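## 4. The open-day demonstration

The study was built on one public demonstration, held in October at the Flatbridge workshop. Visitors came in small groups through the morning and afternoon, and 91 of them agreed to fill out the two-page form. Montri Saengthong ran the demonstration table. Negin Fallahi handed out the forms and answered questions afterward, so that the person holding the tool was never the one collecting opinions about it.

We used the Plaven hand-held gripper, the same tool described in Section 3. No changes were made to it for the public. Demonstrators worked from a fixed script of short handling tasks and were asked to keep talking while they worked, as they would with a new trainee.

### 4.1 Tasks shown

The first task dealt with see-through containers. We picked it because visitors at an earlier trial had asked more about clear and tinted plastic than about anything else. A tinted wall lets the background show through, and a glossy lid throws back the ceiling lights, so the edges a person would reach for can be hard to find in a still view. Figure 3 shows the tool's own view of such a container, with the fingers apart and a stretch of white table between them.

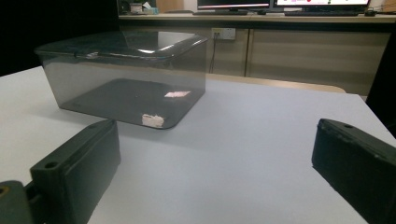
### 4.2 Curved and clear parts

The second task used clear acrylic with a bend in it. A part like this has very little to look at apart from its edge – the rest of the surface shows either what is behind it or what it reflects. Visitors were invited to point to where they would place the two pads before the demonstrator moved. Most pointed to the straight section of the edge. Fewer chose the curve, and several of those changed their answer once the fingers were close to the sheet.

The demonstrator then named the part of the sheet he was working toward and carried on with the script. Groups were free to ask for a repeat, and we logged each request. Figure 4 is from this task.
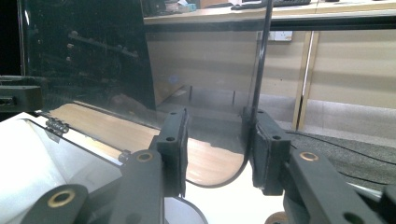

*Figure 4. Gripper fingers at a bent sheet of clear acrylic, seen from the tool. The sheet's dark edge marks the bend.*

### 4.3 What visitors wrote

Of the 91 forms, 54 mentioned clear or shiny materials in the free-text box. The wording varied, but the usual point was that the visitor had expected the camera to have an easier time than they did. Other comments dealt with noise, the size of the fingers, and the weight of the tool. Two visitors asked if a darker tabletop would help. We had no second surface on hand and could not test this during the visit.

Written comments were coded by both authors of the form using the Liang scheme, and differences were settled by discussion. We did not code spoken remarks – the room was too loud for usable audio after 11 a.m.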